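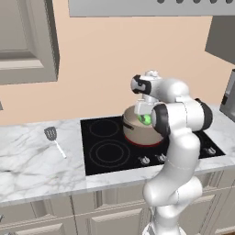 Soup vegetables always turn gray and soft when I cook for many people

Posted by Desmond Lindqvist in Cooking and Kitchen
295 views

Hello everybody. I moved to Gritville last November and since then I cook a soup every month for the neighbors in our building. Normally we are 15 persons at the table. At home, for two, my vegetable soup is quite good. The peas are green, the green beans have still a little bite, and the broth tastes of something. But when I make the big portion, all the green things become the color of an old army coat, and the potatoes fall apart.

What I do now: I fry onion and carrot in oil, add water and stock powder, then put in the potatoes, the beans, the peas and the zucchini, all together. I put the lid on and wait until the potatoes are soft. Then I leave the pot on the lowest heat until people come, usually at half past six, but some come later.

I have an electric cooktop with a flat glass surface and it needs a very long time before the big pot boils. Is the cooktop too weak, or is it my method? I don't want to buy a new stove, I am only renting. I also read that one should put baking soda in the water. Is it true?

Thank you in advance – and sorry for my English, I learned it mostly from cookbooks.

Rosalind Lyons
Your English is fine, Desmond. The method is the trouble, I think, and the stove only makes it worse.

Green vegetables lose their color when they stay hot for a long time, and also when there is acid in the pot. If you use tomato or lemon, add it in the bowl. The lid makes it a bit worse too, so leave it off once the green things are in.

For your amount I would do it like this. Cook the onion, carrot and potatoes in the broth first, until a knife goes in the potato with only a small resistance. Turn off the heat. This you can do in the afternoon. In another pot, boil water with plenty of salt and cook the beans for four minutes, then put them in very cold water and drain them well. Do the zucchini the same way, but one minute is enough. Frozen peas need no cooking before.

When the first people ring the bell, bring the soup back to a boil, put in the green vegetables, wait two minutes and serve. For those who come late, keep some beans and peas in a bowl in the fridge and add them when you warm the soup again.

Potatoes: buy a waxy kind. The floury ones are for mash. And heat the water in an electric kettle before it goes in the pot, this saves a lot of waiting. Mine is only 900 watts and even that helps.

Baking soda does keep the color, but the beans get slimy and taste like soap if you take a little too much. I don't use it.

Isel
just use frozen mixed vegetables and put them in at the end. my mother did it like this all her life and no one complained. also more salt

Desmond Lindqvist
Thank you both! Rosalind, I tried it yesterday with a half portion and the beans stayed green until the second plate. The zucchini was still too soft, maybe I cut it too thin. Next time I will cut it thicker and put it in raw with the peas. Isel, you are right about the salt.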